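The Coat You Wear 365 Days a Year

Most men own more outerwear than they need and still reach for the same jacket every morning. Humen, a small menswear label, has built its winter line around that habit. There are 16 pieces in the collection, and the one worth talking about is the Flulico overcoat.

It is a single-breasted coat cut to the knee, with a removable wool lining. Take the lining out and it works as a raincoat in spring. The shoulders are soft, so it goes over a suit jacket without pulling. At $600 it is not cheap, but it replaces two coats.
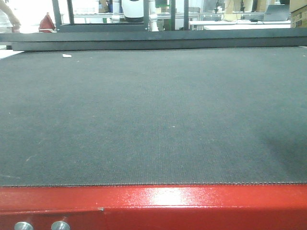
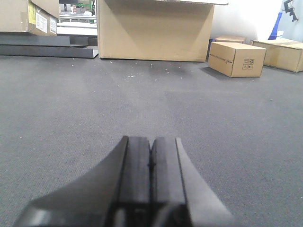
Gray surfaces, near and far.

Color is where most buyers go wrong. Black shows lint and looks severe in daylight. Navy is safer for the office, and charcoal goes with nearly any trousers you own. Humen also sells the coat in a shade it calls Tan - a little darker than camel - and that one looks best with denim and brown boots.

Check the sleeves before you buy. They should cover the shirt cuff and stop at the base of the thumb. A tailor can shorten them, but the working buttons limit how far.

The Wuvix scarf, sold separately, is long enough to wrap twice and thin enough to fold flat under the lapels. Skip the matching gloves. The leather is stiff and the fit runs small.

The coat ships now in navy and charcoal. Tan follows in February.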